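업무 일기
그루드니스(Grudness) 스코모프(Skomow) 사업장 포장운영과
2024년 2월 2일

오전 조회를 평소보다 일찍 마치고 2층 회의실로 이동하였다. 세니아(Senia) 과제의 포장 공정 자동화 검토 회의가 예정되어 있었으며, 포장운영과에서는 본인과 각 조 조장이 참석하였다. 1월 회의에서 미결로 남은 안건은 작업대 배치, 인력 재배치, 교육 시간의 근무 인정 여부였다. 이 가운데 배치 건은 오늘 상당 부분 정리되었고, 나머지는 절반쯤 진척되었다고 기록해 둔다.

회의에 앞서 콜름 펠런(Colm Phelan) 기술책임이 모의 환경의 현황을 설명하였다. 실제 작업대에 팔을 설치하기 전에 화면 속 작업대에서 집기와 놓기를 먼저 시험한다는 방침은 지난달과 같다. 모의 환경의 명칭은 내부에서 멀리건(Mulligan)으로 통일하기로 하였다. 그동안 조마다 부르는 이름이 달라 회의록을 대조할 때마다 혼선이 있었다.

현재 포장운영과 소속 인원은 51명이다. 자동화 대상으로 지정된 작업대는 9개이며, 모두 소형 물품을 상자에서 꺼내 지정된 자리에 옮겨 놓는 단순 이재 작업을 담당한다. 손목과 어깨에 부담이 집중되는 자리라 교대 간격을 짧게 운영해 왔고, 그럼에도 순환 배치 요청이 끊이지 않았다. 조장들이 자동화 자체에 반대하지 않는 배경에는 이러한 사정이 있다. 다만 그 자리에서 빠지는 인원이 어디로 가는지를 먼저 문서로 확정해 달라는 것이 한결같은 요구였다.
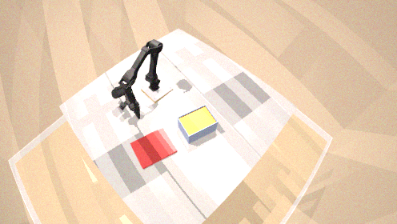 멀리건 작업대 화면. 검은 로봇 팔의 그리퍼가 열린 채 아래를 향하고 있으며, 작업대 위에 노란 상자와 붉은 매트가 놓여 있다.

작업대 배치에 관하여는 포장 1조장의 지적이 유익하였다. 사람이 서서 일할 때에는 물건이 비스듬히 놓여 있어도 손이 알아서 방향을 맞추지만, 팔이 집을 때에는 놓인 각도에 따라 접근 방향이 달라진다는 점이다. 물품을 반듯하게 올려 주는 일이 앞 공정의 새로운 업무가 된다면 그 수고를 누가 맡는지 정해야 한다는 의견이었다. 펠런 책임은 비스듬한 배치까지 모의 환경에서 다루는 것이 과제의 범위에 포함되며, 앞 공정에 정렬 업무를 추가로 요구할 계획은 없다고 답하였다. 이 답변은 회의록에 그대로 남기도록 요청하였다.

포장 2조장은 작업대 위의 빈 자리에 대하여 질의하였다. 현재 작업자들은 송장 묶음과 테이프, 장갑을 작업대 한쪽에 두고 쓴다. 팔이 움직이는 범위 안에 개인 물품을 둘 수 없게 되면 별도의 선반이 있어야 하는데, 도면에는 선반이 반영되어 있지 않았다. 시설 담당에서 다음 주 중 수정 도면을 내기로 하였다. 사소한 사항으로 보일 수 있으나 현장에서는 장갑 둘 곳이 없다는 문제가 하루에도 몇 번씩 동선을 바꾼다. 선반 높이는 키가 작은 작업자를 기준으로 해 달라고 따로 부탁하였다.

오후에는 교육 대상자 면담을 진행하였다. 1차로 원격 감독 업무를 배울 인원은 4명이며, 모두 자원하여 선발되었다. 감독 업무란 팔이 집기에 실패하였을 때 화면을 보고 다음 동작을 지시하거나, 해당 물품을 수작업 대기열로 돌리는 일을 말한다. 면담에서 공통으로 나온 우려는 화면 보는 법에 관한 것이었다. 작업대 전체를 내려다보는 화면은 금방 익숙해지지만, 그리퍼 가까이에서 보는 화면은 물건의 크기와 거리를 가늠하기가 쉽지 않다고 하였다. 본인도 오후에 교육실에서 같은 화면을 한동안 보았는데, 가까운 물건이 실제보다 작은 것인지 먼 물건이 큰 것인지 판단하는 데에 시간이 걸렸다.
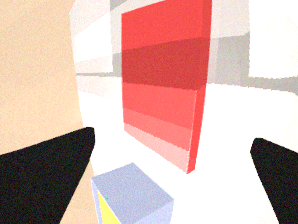 그리퍼 근접 시점 화면. 양쪽 검은 손가락 사이로 윗면이 연보라색인 큐브와, 그 뒤에 높이 선 붉은 블록이 보인다.

교육생 가운데 검수 경력이 오래된 한 분은 색의 농담에 대하여 의견을 주었다. 같은 붉은색이라도 윗부분과 아랫부분의 진하기가 다르게 표시되면 한 물건인지 여러 물건을 쌓은 것인지 순간적으로 망설이게 된다는 것이다. 상자를 손으로 돌려 보며 확인하던 사람에게 화면만으로 판단하라는 것은 분명히 다른 일이며, 이 점을 교육 과정에서 가볍게 다루어서는 안 된다고 본다. 펠런 책임에게 전달하였고, 교육 자료에 두 시점의 화면을 나란히 제시하는 방안을 검토하겠다는 회신을 받았다. 화면 전환 단추의 위치도 함께 건의하였다. 지금은 장갑을 낀 채로 누르기에 단추 사이가 좁다.

교육 시간은 1인당 24시간으로 확정되었다. 근무 시간으로 인정하되 수당 산정 방식은 인사 부서의 서면 회신을 기다려야 한다. 구두로는 긍정적인 답을 들었으나, 지난 설비 교체 당시에도 구두 답변과 최종 공지가 달라 현장의 신뢰를 잃은 일이 있었으므로 문서가 도착할 때까지 교육생에게 확답하지 않기로 하였다. 이 때문에 면담 분위기가 다소 무거워졌다. 본인의 설명이 충분하지 못한 탓도 있다.

인력 재배치에 관하여는 아직 적어 둘 만한 결론이 없다. 대상 작업대에서 빠지는 인원을 반품 검수와 출고 확인으로 나누어 배치하는 안이 유력하나, 반품 검수는 앉아서 하는 대신 야간 물량이 많고, 출고 확인은 주간 위주이지만 종일 걸어야 한다. 어느 쪽을 원하는지 개인별로 조사한 뒤 조정하는 것이 마땅하다. 조사 양식 초안은 오늘 저녁에 작성하였다. 희망 근무지 외에 건강상의 사유와 통근 사정을 적는 난을 두었고, 관리자가 임의로 순위를 매기는 항목은 삭제하였다. 자동화로 인한 감원이 없다는 문구를 양식 머리에 넣을지에 대해서는 사업장장의 승인이 필요하여 공란으로 두었다.

퇴근 전 현장을 한 차례 돌았다. 대상 작업대의 야간조 한 분이 팔이 들어오면 자신이 쓰던 자리의 발판은 어떻게 되느냐고 물었다. 본인이 직접 높이를 맞추어 오래 써 온 것이라 하였다. 새로 배치되는 자리로 옮길 수 있도록 비품 목록에 올리겠다고 답하고, 발판 밑면에 이름표를 붙여 두었다. 살펴보니 비슷한 물건이 적지 않다. 손잡이에 천을 감은 칼, 높이를 고친 의자, 본인만 아는 순서로 꽂아 둔 송장함 등은 어느 도면에도 나오지 않는다. 설비 교체일 이전에 개인 개량 비품을 별도로 조사하는 절차를 제안할 생각이다.

야간조장에게는 내일 조회에서 모의 환경 화면을 함께 보여 주도록 당부하였다. 소문으로 전해 들은 설비와 직접 본 설비에 대한 반응이 크게 다르다는 것을 이번 주 내내 확인하였다. 주간조에서는 팔이 사람 옆에 나란히 선다고 알고 있던 작업자가 많았는데, 도면상 작업자 통로와 팔의 동작 구역은 분리되어 있다. 질문은 쪽지로도 받기로 하고 휴게실 게시판 옆에 함을 두었다. 이름은 적지 않아도 된다고 안내하였다.

익일 처리 사항
인사 부서에 교육 수당 산정 방식의 서면 회신을 재요청할 것.
시설 담당에 선반 위치와 높이를 표시한 약도를 보낼 것.
희망 근무지 조사 양식의 머리 문구에 대하여 사업장장 면담을 신청할 것.
펠런 책임에게 화면 전환 단추의 간격 조정 가능 여부를 확인할 것.
발판 건을 비품 대장에 등재하고 야간조에 결과를 알릴 것.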